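## 4. Preparing a shared bench

This section covers the bench at which a Skandus two-handed unit works beside a member of staff. It assumes that the unit has been bolted down and tested as set out in section 3. Athina Christodoulou at the Jekulbridge site wrote the first version, and the staffing notes in 4.4 come from the packing and returns team there.

### 4.1 Before you start

You will need:

- black cloth or duct tape, wide roll
- scissors
- a damp cloth and a dry cloth
- the bench card for your site
- the Grillano job list for the shift

Switch the unit to **Hold** before you put tape down or lift it. The arms stay where they are in Hold. They may drop slightly when you switch to **Off**, so do not use Off while anyone is leaning over the bench.

### 4.2 Marking the bench

1. Clear the bench and wipe it down. Dry it fully.
2. Mark the left-hand area first. Lay the tape in strips running the same way, each overlapping the last.
3. Mark the right-hand area, where flat items are handed over. It can be smaller than the left.
4. Press the tape down from the middle outwards.
5. Check that cables from the bench edge hang clear of the arms and of people's feet.
6. Switch to **Ready** and run the short reach test from the wall panel.

**Note:** Edges need not be straight. Replace tape when an end has lifted enough to catch on an item.

**Caution:** Do not move a marked area during a shift. If it has to move, finish the current job, switch to Hold and repeat the reach test.

### 4.3 Handing over a flat item

The handover is the part of the job that new staff find hardest, and it should be practised at slow speed before live work begins. Allow 20 minutes for each person.

1. Stand on the far side of the bench, facing the unit.
2. Say "ready" if a second person is at the wall panel.
3. Let the unit bring the item to the marked area. Do not reach to meet it.
4. Put your hand out over the bench, palm down, with the fingers open.
5. Take hold of the free edge and wait for the grip to slacken.
6. Take the item away towards yourself.

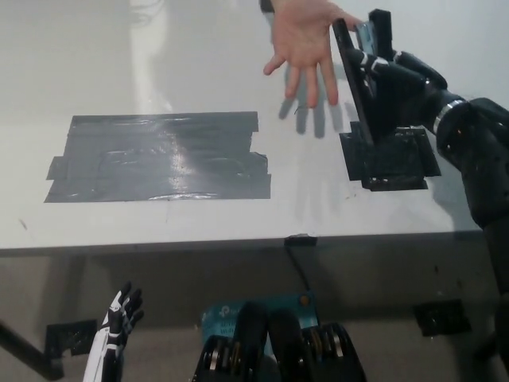 Staff who used to do the whole job by hand tend to reach too early, and supervisors should expect this during the first days. The old habit was to pick up, turn and check an item in one movement, and that movement is now split between two parties. Watch where the fingers go. With a dark, flat item held upright over the right-hand tape, as the black hand is holding it here, the person's free hand comes in with its fingertips towards the item's left edge, well away from the fingers wrapped round it. If a trainee goes for the same edge as the unit, stop and start again from step 1.

**Caution:** Never pull against the grip. If it has not slackened after 9 seconds, take your hand away and press Hold.

**Note:** Glare from glossy tape can make the near edge of an item hard to see. Tilt the bench lamp or change to matt tape.

### 4.4 Changes to the working day

Each shared bench has one named person per shift. That person can stop the unit at any time and does not have to give a reason to the supervisor.

- Turns at the bench last no longer than 80 minutes. After that, move to a desk or floor task.
- Lifting and carrying to the bench is still done by people. The unit takes over holding and turning.
- Fault notes go in the bench book before the end of the shift – not at the next handover meeting.
- Item counts from the unit are not used to judge anyone's speed. This was agreed with staff at Jekulbridge and applies at the Athanasiadis depot from March.

Eirini Andreadis keeps the training record for both sites. A person who has been away from shared benches for 21 days or more repeats the practice in 4.3 before taking a turn.

### 4.5 Closing down

1. Let the unit finish the item it is holding, or take it by the handover steps.
2. Switch to Hold, then wait for the arms to stop.
3. Step back from the bench and switch to Off.
4. Wipe the surface, including the taped areas.
5. Sign the bench card.

Section last changed 18 Feb 2021. Cleaning of the hands and wrist joints is in section 5.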